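Re: [grippers] Cindach vs. Gerkley fingers on soft goods

On a date in April, Abelardo Benítez wrote:
> We got the Gerkley pads in and they're lovely on boxes. On towels
> they slide off like a wet handshake. Has anyone run the hand-held
> Cindach on thick cloth? The Girgate people swear by it, but they
> also swore by the suction cup.

Abelardo,

I still have the suction cup, if you want it for the drain.

We've put 181 grasps through the hand-held Cindach so far, all on thick white cloth, all pinch-and-lift off the table. Flat black pads, no rubber, stock linkage. My advice is to come in low with the jaws open wide and let the cloth bunch up before you close. Go straight down and you mostly pick up table. 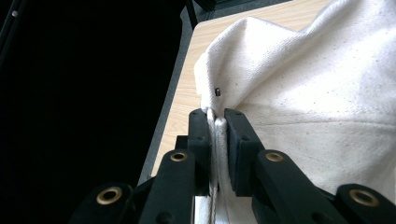 Squeeze force matters less than I'd hoped, having spent two evenings on the force setting. Pad angle matters more. If one pad sits a couple of degrees off, the fold creeps toward the open side and you drop it at hip height. Check the pivots before you blame the controller. I blamed the controller for 5 days.

The Gerkley set did fine for us on thin cotton, so don't send it back yet. I haven't tried either one on the Mets arm, where the wrist camera mount gets in the way of everything, including me.

What pad width are you running?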